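About Weltovell

Weltovell is a shared workshop on the upper floor of a former print shop. We build hand-held grippers, the rigs that go with them, and a few small arms that use the same fingers. Most of us have other jobs. We started with one printer on a kitchen table and moved in here when the landlord downstairs, El Khatib Framing, stopped using the space.

What we build

The gripper is our main project. It is called Muken and it is on version 6. The fingers and the marker cubes are printed here. The hinge pins and springs are bought. A full set takes around 20 hours of printing and an evening to put together, and the left and right sides share every part except the trigger plate. Version 5 had a softer finger that bent sideways under load, so if you built one of those, print the new finger and keep the rest.

Wanow is the software side. It takes what the grippers record and turns it into motions an arm can repeat. It still loses track when a cube is turned too far from the camera. We are working on that and the notes are on the shelf by the stairs.

How we work

Evenings are for building. Recording is done with ordinary things: bags, cups, folded clothes, whatever is on a chair or a desk. We go through the same task many times, change one thing, and go through it again. Cables get taped down before anyone walks around with a rig on.

Joining

There are 15 bench places and a short waiting list that usually clears by August. Members pay monthly and get a drawer, a key and printer time. You buy your own filament. Experience with electronics is useful but you can learn to solder here.

Visitors can come by after 6 p.m. The street door sticks, so push hard. Parking is behind the building. 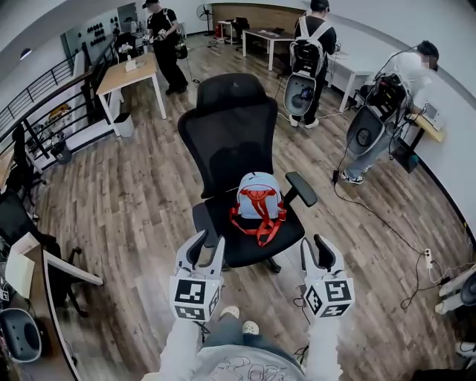

Built a pair of the Muken grippers at home from the version 6 files. The trigger plate was tight on mine until I sanded the slot a little, and after that both sides closed evenly. Is there a parts list for the springs anywhere? I had to guess the length.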